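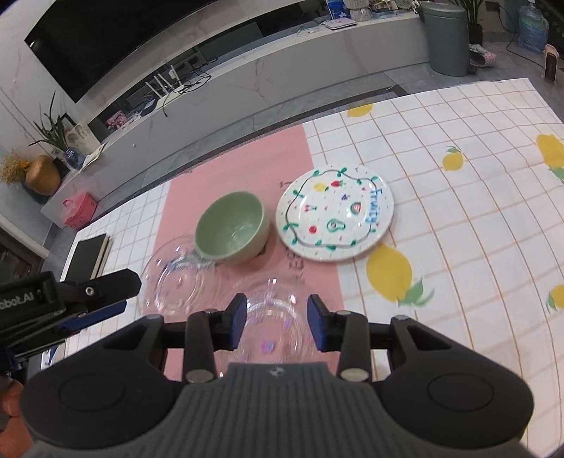

Vajilla sobre la mesa: bol verde, plato «Fruity» y dos platos transparentes.

ACTA DE LA REUNIÓN DEL GRUPO DE AUTOMATIZACIÓN DOMÉSTICA
Ordale, 21 de diciembre de 2023
Preside y toma notas: Abla Haddad (no hubo más candidatos)

1. Acta anterior
Se aprueba sin cambios. La frase «en mayo la mesa se recogerá sola» se conserva a petición de varios asistentes, que le han cogido cariño.

2. Recoger la mesa
Se discute si una máquina puede retirar cuatro piezas de vajilla sin supervisión. Dollier presenta sus cifras: 584 intentos, 248 de ellos completados sin que interviniera una persona. Dollier lo califica de avance sólido. Uddin pregunta si contrataría a un camarero con ese historial. No consta respuesta.

Los platos transparentes siguen siendo el punto flaco. Sobre el mantel blanco de cuadrícula dan brillos, sobre la franja rosa dan otros brillos, y el sistema los toma a veces por mantel. El bol verde va mejor. El plato de las frutas plantea una duda que Stendby considera seria y el resto no tanto: el mantel también lleva limones, y el programa ha intentado coger alguno.

Se propone cambiar a un mantel liso. Se rechaza. En las casas hay manteles con limones.

3. Tiempos
Stendby informa de una media de 38 segundos por plato. Haddad hace constar que su sobrino tarda menos, aunque hay que pedírselo más veces.

4. Tienda
Uddin quiere llevar el mismo montaje a reponer estantes. Presupuesto solicitado: 700 euros, para pinzas de repuesto. Se concede la mitad y se le pide que defina «reponer», pues en la última demostración incluía dejar las cosas en el suelo.

5. Acuerdos
Dollier repetirá la prueba con los platos transparentes y separará los fallos de visión de los de agarre.
Stendby enviará la lista de vajilla, esta vez con medidas.
La pregunta de si las máquinas pueden ya con las tareas de casa pasa a la próxima reunión, igual que en las tres anteriores.

6. Ruegos y preguntas
Se pregunta quién friega las tazas del café. Haddad, a mano.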